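What the Arm Changed for the People at the Bench
Speaker notes, afternoon session (Wednesday, right after lunch, so keep it lively)

Slide 1 -- title

Wait for people to sit down. Say thank you to the organizers and mention that I was told I had 29 minutes and will try very hard to use fewer.

Say up front what kind of talk this is. I run a small assembly department at Bortolotti, where we put together and test dosing valves, and for the past while we have been doing part of that work with robot arms. I am no engineer. If you came for control theory I will point you to the two talks next door, and I won't be hurt if you slip out now. I want to talk about the people who stand next to the arms all day, what their job was before, what it is today, and the bits I got wrong as the person in charge of it.

Slide 2 -- the room before

Describe the old bench line. Seven stations, everyone facing the windows, radio on. The work was picking up a valve body, seating the ring, turning the cap, setting it in the tray, and doing it again until the bell. People were good at it. I was good at it once, and my right thumb still lets me know when rain is coming.

Make the point that it was a sociable job. Your hands were busy and your head was free, so people talked. I knew about everybody's kids and everybody's roof. I didn't write that down anywhere when we made the case for automating, and there was no line for it on the form.

(If they laugh at the thumb, tell the story about the jar of pickles. If they don't, move on.)

Slide 3 -- what we bought and why

Keep this short. The arms came through Gemex, the handling software is Pirodine, and the project inside the company was called Brollasness, after a joke that was already old when I joined and that I have never had properly explained to me.

The reasons were the usual ones. We had sore wrists, we had trouble hiring for the late shift, and we had a customer who wanted a record of every cap. Be fair here: the sore wrists were real and they were the reason I said yes. I would say yes again.

Slide 4 -- the first months

This is the part people ask about afterward, so take your time over it.

We trained two people first, picked by me, and picked badly. They were the two who were already comfortable with computers, and I thought that was the sensible way to go about it. What I should have asked was who could tell from the feel of a cap that it was going on crooked. Those were the people the arm really needed beside it, because the arm was going to meet crooked caps all day long, and somebody had to be able to look at one and say what had happened.

By July we had swapped things around. The folks with the longest time at the bench were teaching the positions, and the computer people were helping them with the screens. It went a good deal better, and I owe several people an apology that I did make, at the time, with cake.

Slide 5 -- a list of jobs that didn't exist before

Read these out slowly and let them sink in, then talk around them.

Checking the cables at the start of the shift.
Clearing a stop and writing down why.
Wiping down the finger pads.
Deciding whether a part is bad or the grip was bad.
Explaining to the person coming on shift what the arm has been like today.

That last one is my favorite. People do talk about it that way, as in "she's been fussy since ten o'clock," and I used to correct them and I have stopped. It is a perfectly good handover note. The log will tell you there were stops, and the person will tell you it only sulks on the parts from the bottom of the tray.

Say something about cables here. I had no idea how much of this work would be cables. I pictured arms swinging and I pictured screens. A cable on a joint that turns all day gets bent all day, and somebody has to look at how it sits, whether the clips are holding, whether a loop has crept out to where it could catch on something. The people who used to dress wire on our older product line turned out to have a wonderful eye for it. Nobody's job title had the word cable in it, mine included, and we have since put it in two of them.

Slide 6 -- pay and grading

Slow down. Some of the room will be managers.

We regraded, and we did it late. For a stretch, people were doing fault-finding on bench pay, and they knew it, and they were polite about it a lot longer than I would have been. If you take one practical thing home from me, settle the grades before the crates arrive. It is a dull meeting and you should have it anyway.

Training hours: we gave each person 23 paid hours away from the line. I asked for more and didn't get it. It was enough to run the cell and clear ordinary stops. For changing a gripper or moving a sensor, people learned by standing next to someone who had done it before, and I'd budget for that too, if I could do it over.

Slide 7 -- what we lost

Don't skip this one even if time is short!

The radio went. The cells are noisier than the benches were, and the stations face inward now, so you look at the work and at the guarding, and you don't look at each other very much. Two people asked to move to packing, and when I asked them why, both of them said they missed the talking. One of them came back later and one didn't.

We put a table near the cells where shifts overlap, with decent chairs, and we let the handover run as long as it needs to. It helps. I don't want to tell you it is the same as it was.

Slide 8 -- what got better

Wrists, first of all. People who used to go home and put ice on their hands are going home and gardening. The late shift is easier to fill. And there is a kind of pride I hadn't expected, where someone who has been told for years what to do next is now the person that others come and ask. I've watched a very quiet colleague explain a sensor fault to a visiting engineer, hands going the whole time, and I had to walk off for a minute and pretend to check on a delivery.

Slide 9 -- last slide, leave it up through questions

Nothing to read out on this one. Say that this is the sort of thing our people have their heads and hands in now, thank them by department, and open the floor. If the first question is about headcount, answer it straight: no one was let go, and we did not replace the people who retired.

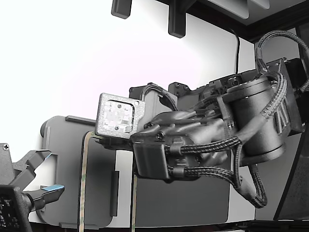

Comment from the floor, typed up afterward: we did nearly the same thing at our plant and I'd push back a little on the grading part. We settled ours before the equipment came, and then the work turned out so different from what we'd written that we had to do it all over again six months in. I would still have the meeting early, but I'd put a second one on the calendar at the same time and tell everybody it's coming. And please say more about the table with the chairs next time, that was the part my whole row was whispering about.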